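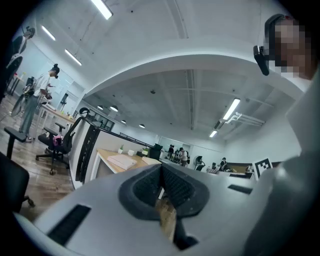 How does a robot know where its hand is?

Software works it out from camera pictures, many times a second, by measuring how fixed things in the room seem to move.

Learning > Machines and Code > How Robots Find Their Place

3rd February
By Cristóvão Lobo

Close your eyes and touch your nose. You can do this because your body keeps track of where your arm is. A gripper has no such sense. It needs a program to do the job, and the job is called tracking.

Tracking starts with a picture. To a computer, a picture is a grid of numbers. Each number says how bright one tiny square is. The program looks for places where the numbers change sharply, such as the corner of a desk or the edge of a ceiling light. These places are called features. A plain white wall has very few of them.

Next, the program compares one picture with the picture before it. If the features have all slid to the left, the camera has probably turned to the right. If they have spread outwards, the camera has probably moved forwards. In one test at Hostov, the tracking program Bindance found 672 features in a single picture and kept only the ones it could find again in the next.

People cause a problem. A person walking past has features too, but they do not stay still. The program checks which features agree with each other and ignores the rest.

Some rooms also have markers. A marker is a square with a pattern of dark and light cells inside a white border. The program is told the real size of the square before it starts. If the square looks small, it is far away. If it looks squashed on one side, the camera is seeing it at an angle. From the four corners of one marker, the program can work out where the camera is and which way it points.

Every measurement has a small error. After 8 seconds without a marker, the small errors in the Hostov test had added up to almost 3 centimetres. This is called drift. When the marker came back into view, Bindance used it to correct the position.

The last step is planning. Once the program has a list of positions, one after another, it can join them into a path – a line through the air that a robot arm may be told to follow.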